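Dendia River and Trails Group
Minutes, July meeting, 7:00 p.m.

Present: Tuncay Akbulut (chair), Ans Maes (minutes), 9 members
Apologies: none received

June minutes approved with one spelling fix (Ekström Creek, item 4).
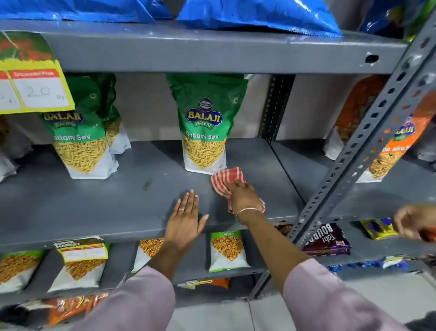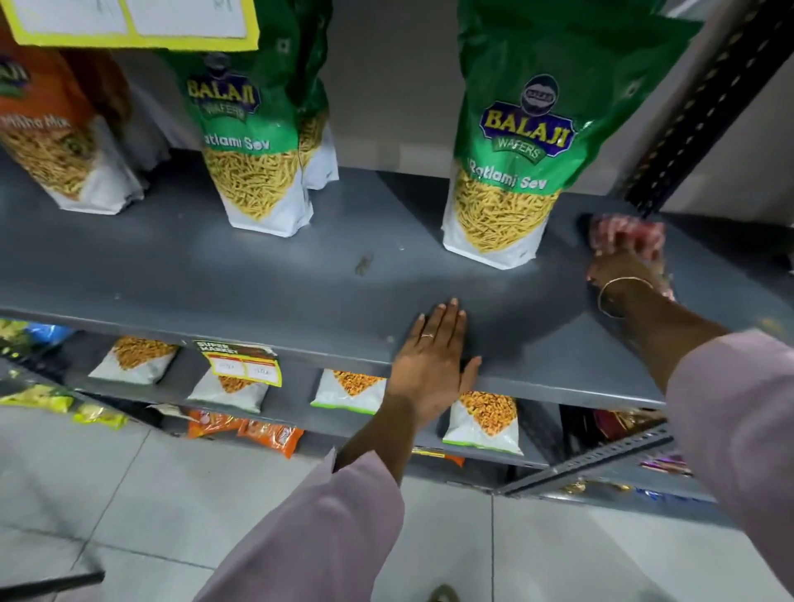

Store shelf with bags of fried noodle snacks.

1. River map
Ans has finished the lower section of the Veltance, from the county line to the mouth. The old brochure gives the length as 90 km. Her measurement along the main channel comes to 67 km. The old number seems to include the north fork. Agreed to print 67 and list the fork separately.

2. Drimance Ridge
Two names are in use for the second summit. Tuncay will ask the county which one is on record. Left blank on the map until then.

3. Printing
200 copies of the folded map. Paper stock as last year. Ans to get a price with and without the elevation profile on the back.

4. Ekström Creek gauge
The painted marks are hard to read below 2 feet. Tuncay to repaint when the water is low.

5. Other business
Question about adding lakes to the list. Held over.

Action: Tuncay, items 2 and 4. Ans, items 1 and 3.

Closed 8:25 p.m.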